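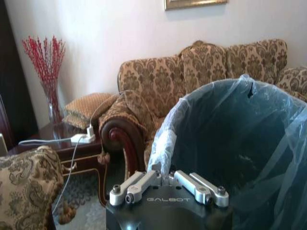
Forums > Around the House > Living Rooms > Big patterned sofa, dark table, and the mess in between

E-mail this thread | Print this thread

damaskandtassels
11 February 2020

Hello all, longtime reader and only an occasional poster, so forgive me if I ramble. We inherited a three-seater in a tan and beige damask, with the scroll arms and the tassels, and I love it more than I probably should. My trouble is the glossy dark wood table that goes in front of it. Every wrapper and bottle from an evening of TV ends up on that table, and with a shine like that you see everything twice! I've started keeping a round bin with a pale blue bag in it right up by the sofa, and my sister thinks it looks dreadful. I've been eyeing a lidded basket from Gresar instead. Does anybody keep a bin in the living room, or am I the only one?

porchlight50

You are not the only one, dear. We've had one by the couch ever since the grandkids learned to open their own snacks. I will say I'm with your sister on the bag, though. Tuck the extra down between the bin and the liner and put a rubber band under the rim. Takes two minutes and you'd hardly know there was a bag in there.

kettle_and_crumbs

I'm going to disagree, and I hope nobody minds. A bin next to good upholstery is asking for trouble. We had one until July, when somebody missed with a half-full soda, and the cleaning came to nearly $200. Now everything gets carried to the kitchen before bed, no exceptions. It's a nuisance, but the sofa smells like a sofa.
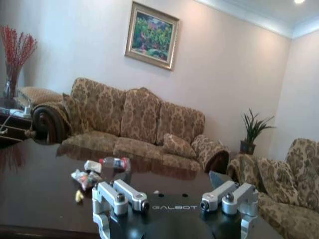
And the bottles are the worst of it, if you ask me. They tip over, they roll, and if the cap isn't on tight you have a sticky puddle on your polish by morning. Wrappers I can forgive.

damaskandtassels

Oh, $200 would make me cry. But I know my household, and if the bin goes to the kitchen the wrappers will simply stay on the table until I pick them up myself — I've tried it. What do you all use on a high-gloss top, by the way? I bought the Dimis spray and it leaves streaks when the light comes in from the side.

oldvarnish11

Skip the spray. A barely damp soft cloth, then a dry one, going with the grain. I've got a Usametti table with a finish like a piano and that's all it has had in 11 years. Crumbs off first, or you'll be dragging them around and scratching it.

porchlight50

Seconding the dry cloth. As for the basket, a lid sounds nice but my bunch would just set things on top of it. Open bins get used. I paid $50 for a pretty one with a lid and it's holding yarn now.

kettle_and_crumbs

Well, I won't be converted, but if you must have the bin, at least put it at the end by the arm and away from the seats. And rinse your bottles before they go in.

damaskandtassels

By the arm it might catch the tassels, but I'll try it tonight and see. Thank you, I'll leave the basket in the store for now and work on my folding.

Contact us | Copyright Kan Home Forums | Back to top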